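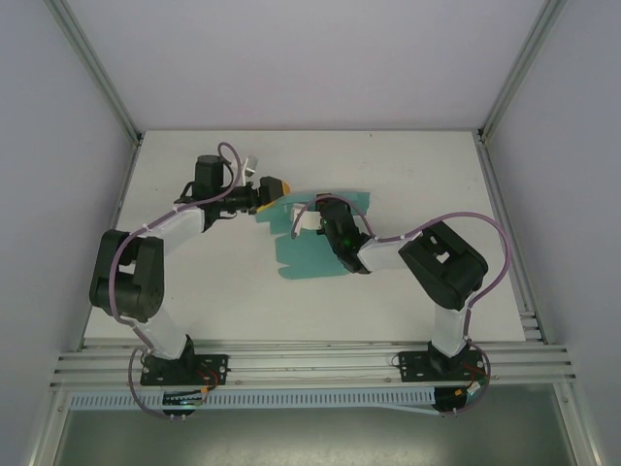
Two arms above the table, with the teal-green patch between them.

Dirnon Sports and Social Club - Members' Forum
Club Matters > Court bookings and match nights

Posted by: ClubSecretary, 7.15 pm
Members are advised that from June the evening booking period will begin at 7 pm on all courts. Bookings may be made up to 12 days in advance through the Panora system. Team captains are asked to enter their home fixtures before the end of the month. Any court not claimed within ten minutes of the start time may be used by other members.

Posted by: Baseline_Collo
I thank the Secretary for the notice. May I ask whether the ten-minute rule will apply to league matches? Visiting teams from the Escobedo side of the county are often held up by traffic, and it would be unfortunate if a match were lost for that reason.

Posted by: ClubSecretary
League matches are exempt. The rule applies to social bookings only. The wording on the noticeboard will be amended.

Posted by: member1332
I must register my disagreement with the booking period itself. The club has over 300 members and a good many of us finish work late. Under the present arrangement the courts are taken by the same few groups before the rest of us have seen the list. A shorter period would be fairer.

Posted by: DropShotDirnon
I cannot agree with the previous poster. Those of us with children need to plan ahead, and the present arrangement allows it. The Collo club shortened its booking period last season and has gone back to the old one.

Posted by: member1332
Collo has fewer members and more courts, so I do not think the comparison holds. I would accept the period as it stands if one court were kept free each evening for same-day bookings.

Posted by: Baseline_Collo
I play at both clubs and would support that suggestion. Court 7 is the least used on match nights - the lighting at the far end is poor - and few captains would miss it.

Posted by: DropShotDirnon
The juniors use Court 7 for practice until 8 pm. They should be consulted first.

Posted by: ClubSecretary
The proposal for a same-day court has been noted and will be placed on the agenda for the next general meeting. Members wishing to speak on it should inform the office beforehand. Until then the published arrangements stand.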